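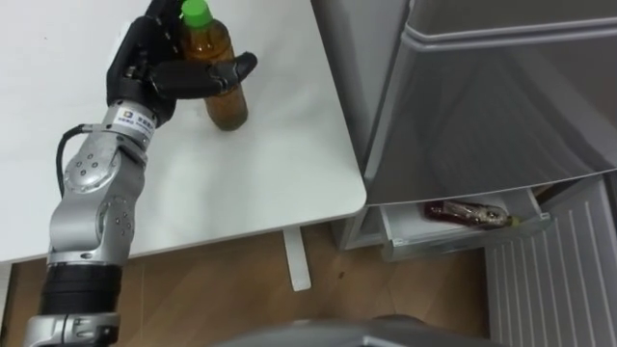
Bottle grasp at the tabletop station, Praltham open day, December.

Work package 2: demonstration and site visit

The Saliba arm and hand were shown to visitors at the Praltham site in December. The demonstration ran in the kitchen area, with the white table beside the refrigerator as the main work surface. The Wavimix control software was used without changes from the November release.

Visitors attended in groups of up to 16. Over the open day the arm attempted 160 grasps on drink bottles and completed 135. Most of the failed attempts were logged as thumb contact made too early, which turned the bottle before the fingers closed. The remainder were planning timeouts.

Two items stay open. The calibration routine supplied by Zelex still has to be run by hand at each start, and the refrigerator drawer task has no agreed pass criteria. A draft of the criteria will be sent with the next report.

Spending on this work package is within the approved budget. No change to the schedule is requested. The grasp logs and the visitor feedback forms are attached as Annex B.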